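Perception and Planning for Soft Things
Course handout, unit 6: From two-handed demonstrations to a folding policy
Alina Nedelcu

Welcome back, everybody. Last unit we moved rigid blocks from one place to another, and I know a few of you were starting to feel comfortable. Cloth is going to take some of that comfort away, I'm afraid, but it is also my favorite part of the course, so please bear with me if I wander a little.

A block has a pose. Six numbers and you are done. A piece of clothing on a bed has, for all practical purposes, as many numbers as you care to give it, and most of them are hidden from the camera at any moment. So before we talk about planning at all, we have to decide what we want the software to know.

6.1 What goes into the state

In the Olta code base we keep the state small on purpose. For each time step we store the pose of the left gripper, the pose of the right gripper, the two opening widths, and the wrist image from each side. There is no mesh of the cloth and no list of corners. The policy has to work out from the images where the edge is, where the fabric has bunched up, and whether the other hand is already holding something.
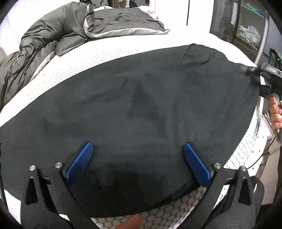
You may feel uneasy about leaving the cloth out of the state, and I felt the same the first time I taught this. Try to think of it in terms of what the next action needs. To pull an edge straight, the policy needs to know where its own fingers are on that edge and which way the other gripper is pulling. It can manage without knowing what the far side is doing – at least until the far side slides off the bed, and we will get to that in unit 7.

A word about dark fabric, as it comes up every year. Black and charcoal cloth gives you very little texture to match on, and a shallow wrinkle and a soft shadow can look nearly the same to a feature detector. If your keypoint tracker loses the garment, look at the exposure settings before you blame the network. A patterned surface underneath can also steal your keypoints, so mask it out, or at least check where they landed.

6.2 Lining up the two streams

The course set has 1,289 demonstrations, of which 855 are for training and 248 for validation. The rest are held back for the final project, so please don't go looking for them! Each demonstration comes as two streams, one per hand, and the clocks do not agree. We have seen offsets of up to 52 milliseconds. That sounds tiny, but when one hand lets go just as the other one closes, it is enough to teach the policy to drop things.

The alignment tool is called Drolline and it lives in the tools folder. Run it in this order:

1. Load both streams and plot the opening widths on one time axis.

2. Find a moment when both grippers have hold of the same piece of cloth, and compare the two wrist views there. A slow pull is best, with tension on both sides.
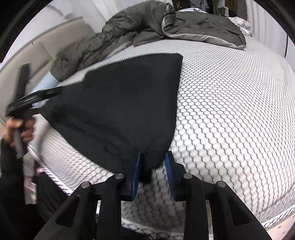
3. Let Drolline estimate the offset from the motion traces, then shift the right stream and plot again.

4. Save the offset with the demonstration. Please do not overwrite the raw times – I have had to rebuild them by hand once, and it took most of February.

6.3 For next time

Read the Ojeda chapter on action chunks, skipping the proofs if you are short of time. Then align ten training demonstrations of your own choosing and bring your plots. If one of them refuses to line up, bring that one too, and we will go through it together at the start of class.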